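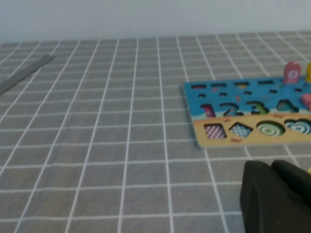
A table in a relational database holds rows of the same shape, and each row is made of the same columns. Every column has a name and a type, and a value of the wrong type is refused when you try to store it. A plain grid, such as the white lines printed on the grey tablecloth, is a fair first sketch of this, with one cell for each row and column. The sketch leaves out two things. The rows in a database table have no fixed order unless you ask for one, and a cell may hold NULL, meaning that no value has been recorded.

Week 3: Tables, keys and NULL
Notes by Yee-man Tse, revised 12/10/22

We use the Zavov practice database for all exercises. If you joined after September you will need to ask Oddur Frandsen for a login. The main tables are customer, product and orders. The last one is plural because ORDER is a reserved word in SQL.

Creating a table

CREATE TABLE product (
 product_id INTEGER PRIMARY KEY,
 name VARCHAR(40) NOT NULL,
 price NUMERIC(8,2),
 discontinued CHAR(1) DEFAULT 'N'
);

The primary key identifies each row. It must be unique and it can't be NULL. Don't use the product name as a key. Names get changed, and then every table that refers to the old name has to be changed as well.

NOT NULL means a value must be given for the column. DEFAULT gives the value to use when the column is left out of the insert. If you write NULL in the insert yourself, the default is not used.

INSERT INTO product (product_id, name, price)
VALUES (87, 'Cladum bracket', 3.40);

Foreign keys

A foreign key says that a value in one table must already exist in another. In orders, the product_id column refers to product:

FOREIGN KEY (product_id) REFERENCES product (product_id)

With this in place you can't add an order for product 179 until product 179 is in the product table. You also can't delete it while an order still refers to it, unless the key was declared with ON DELETE CASCADE. We will leave cascades until week 5.

NULL in conditions

Comparing anything with NULL gives neither true nor false. The result is unknown, and WHERE only keeps rows where the condition is true. So this query returns no rows at all:

SELECT name FROM product WHERE price = NULL;

Write it like this:

SELECT name FROM product WHERE price IS NULL;

The same rule catches people with <>. A search for price <> 130 will not return the products that have no price. Several of you lost marks on this in the first worksheet.

Exercises

1. Write the CREATE TABLE statement for a supplier table with a key, a name and an optional phone number. Add Zestell as supplier 344.
2. Add a supplier_id column to product and make it a foreign key. Decide whether it should allow NULL and write one sentence to explain your choice.
3. List every product with no price, sorted by name.
4. Try to insert two suppliers with the same key. Copy the error message into your answer.

Hand in one text file per pair to Cheuk-hei Huang before the next lab. Put both names on the first line as a comment, starting with two hyphens.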